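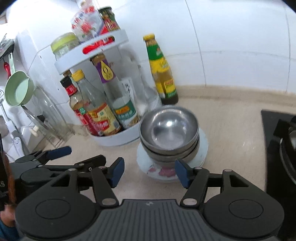 Préhension manuelle instrumentée : ce que doit contenir un protocole de cuisine

La collecte de démonstrations à la pince tenue en main a quitté les bancs d'essai pour les cuisines ordinaires. Les règles, elles, ont suivi avec retard. Les procédures internes de la plupart des équipes ont été rédigées pour des cellules fermées, avec un éclairage constant et des objets de référence. Elles ne disent rien d'un plan de travail encombré, d'une plaque à gaz voisine ou d'une bouteille en verre placée derrière la cible.

Le guide Evummont, que la société Skakedside diffuse depuis avril auprès de ses sous-traitants, tente de combler ce vide. Le document compte 11 chapitres. Trois concernent directement l'opérateur : préparation du poste, conduite du geste, critères de rejet.

Préparation du poste

Les objets restent à leur place d'usage. Le guide interdit de dégager le plan de travail pour faciliter la prise ; il impose en revanche un relevé préalable des contenants en verre, des bords libres et des sources de chaleur. Une plaque de cuisson située dans le volume de travail est traitée comme active, quel que soit l'état des commandes. Les condiments sont laissés sur leur support, bouchons vissés. Tout support tournant est signalé dans la fiche, car sa rotation modifie la position des objets entre deux essais.

Conduite du geste

L'approche se fait mors ouverts, dans l'axe de la cible. La vitesse de fermeture ne doit pas dépasser celle que pourra reproduire l'actionneur visé, point souvent négligé : un opérateur entraîné ferme plus vite que la machine. Sur les récipients empilés, la prise s'effectue par le bord du récipient supérieur, et la levée commence par un dégagement vertical. Si deux bols montent ensemble, l'essai est conservé mais étiqueté comme prise multiple.

L'inox poli fait l'objet d'une annexe. Les reflets spéculaires perturbent l'estimation de profondeur et se déplacent avec l'outil. Le guide demande 9 répétitions par configuration, avec un angle d'approche différent à chaque fois, et proscrit les sprays matifiants, admis dans certains laboratoires.

Critères de rejet

Un essai est écarté si la cible sort du champ pendant plus de 800 millisecondes, si un mors touche une surface non déclarée ou si un tiers pénètre dans le volume de travail. La simple présence d'une personne en bordure de champ n'entraîne pas le rejet, mais déclenche un contrôle d'anonymisation avant transfert.

Lors de la campagne menée à Barajas, 658 essais ont été écartés, en majorité pour contact non déclaré. Nuvard, chargé de la relecture, a demandé que cette catégorie soit scindée : un frôlement contre un carrelage n'a pas les mêmes conséquences qu'un appui sur un col de bouteille. La révision est en cours.

Reste la question de l'usure des mors. Le guide prescrit un contrôle visuel en début de séance, sans fixer de seuil de remplacement.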